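Tuesday

Up before seven. Rain until lunch, so no walk. Finished the box from the Indville apartment, mostly chargers and two mugs wrapped in a towel. Kept the mugs. Jolien wants the towel back and I said I would bring it Saturday.

Cleared the table down to the blue-gray panel and put the rabbit mouse pad in the middle of it. Hsin-yi bought it for me in September and I had it in a drawer all this time. It has "Rabbit" written on it in cursive and a little rabbit drawn in the corner. The mouse runs fine on it. The old pad had gone shiny and I threw it out.

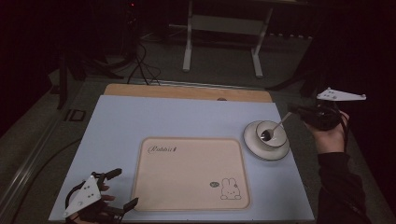
Coffee at ten. I am trying to get down to two cups a day and to drink them sitting down. Stirred it too long, thinking about the letter to Drerbridge. They want 48 dollars for the second key and I only asked for one. Wrote back and kept it short. Bart says to call them, but I don't like calling.

After that, work. Got the Aro text down to 2000 words, which is what Oluwaseun asked for. Cut the whole part on parking. He will probably want it back.

Shih-chieh phoned at four about dinner. We settled on Tsao, 25 minutes on the bus, and he is paying because I paid last time. Had the noodles. Too salty, but the tea was good.

Home by nine. Washed the cup and saucer and left them on the rack. Need dish soap, stamps, and a bulb for the hall. Knee sore again on the stairs.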